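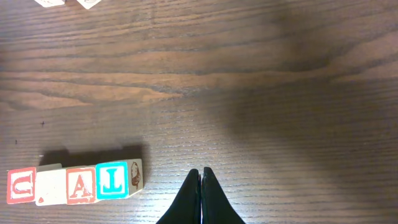
Four alphabet blocks lined up on the wooden table, with the gripper's fingertips beside them.

About Pledthorpe

Pledthorpe is a small company with one big, slightly nosy question: can a machine do the chores yet? We mean the dull ones, the putting away and lining up and folding and wiping that fill the end of the day at home, and the sorting and tray-filling that fill the start of it in a little shop or a workroom. We try those chores out on robot arms, we write down how it went, and we tell the people who are thinking of buying such a thing what we'd want to know if it were our own money.

We were started by Berhanu Ayele and Sumeya Negussie, who met while both were working at Firnitz, a maker of kitchen fittings. Berhanu looked after the packing benches there. Salespeople would come by with wonderful films of arms doing wonderful things, and he would ask whether the arm could put a mixed handful of hinges into the right bins, and the conversation would drift over to lunch. Sumeya had two children under six at the time and was asking much the same thing about her living room floor. They began testing in the evenings on borrowed equipment, and a few years of evenings later it was plain that this was the job they both wanted, so they rented a room and bought a table (a good solid one, we are fond of it) and put up a sign.

Fuad Ayele, Berhanu's cousin, joined to keep the arms running, and Demyd Didenko came along not long afterward to write the reports. If you have ever read one of our reports all the way through to the end, you have Demyd to thank — the rest of us would never stop adding things.

What we do all day

Most of our work is with two-armed setups and ordinary objects. We like toys very much. A toy block seems like the easiest thing in the world to handle until you ask for a straight row with no gaps, and then you find you've asked for a great deal. The gripper has to come down in the right place, and it has to close without shoving the neighbor, and the last block has to meet the others without sending the first one off at an angle. People do this by feel, and we hardly notice we're doing it. An arm has to get it from its cameras and its motors, and the shadow of its own gripper can fall right across the thing it's trying to look at.

We've found that two arms working together often have a better time of it than one. One on each side, closing in gently from the ends, is how most of us would square up a row of books on a shelf, and it's a motion we come back to again and again, for blocks and boxes and folded dishcloths.
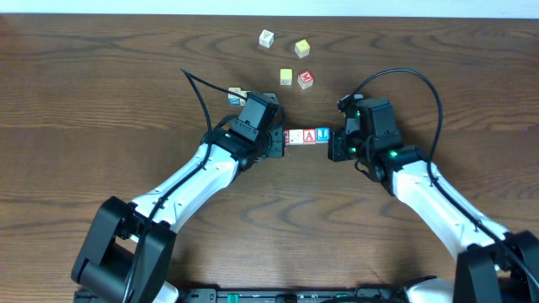
Ayana Mersha, who runs Degefa, wrote to tell us that she could have the whole toy box put away before an arm had made up its mind about the first block, and she wondered who on earth was going to wait around for it. She has a point! We keep her letter pinned up by the door.

Our answer, such as it is, goes like this. Speed matters a lot if you are standing there watching. It matters a good deal less if the work can be done overnight or while you're out, as long as it gets done properly and you don't come home to a mess that is worse than the one you left. So the first thing we look at is how often somebody has to step in. In our last long run of tidying tests we logged 2,791 tries. A person had to help on 538 of them, and on 385 of those the trouble was the same old thing, an object that had been nudged and was no longer quite where the arm expected it to be. We think that's useful to know. It tells a shop owner to spend on a decent tray with edges before spending on a faster arm.

So, can they do the chores yet?

Some of them, some of the time, with the table cleared and the lighting kind and someone in the next room. Sorting one sort of part into one sort of bin is in fairly good shape, and we've recommended it to several workshops with a clear conscience. Laundry is coming along. Picking up a child's bedroom, with the socks and the crayons and the half a sandwich, is a long way off in our opinion, and we'd be wary of anyone who promises it to you by December.

We don't sell robots and we don't take a commission from the people who do. Our customers pay us for the testing, and they get the failures along with the successes, written up in plain words.

Working with us

If you have a chore in mind, write to us and describe it the way you would to a new helper on their first day. Send along the real objects if you can, scuffed corners and all, as worn things behave differently from new ones and we would much sooner find that out on our table than on yours. A first look takes 3 weeks. Cisstead, the family bakery supplier we've worked with longest, sent us a crate of dented cake tins to begin with, and those tins are still among the hardest things we own.

Visitors are welcome by appointment. Fuad will show you the arms, and Sumeya will almost certainly ask you to try the chore yourself first, so do wear something with sleeves you can roll up.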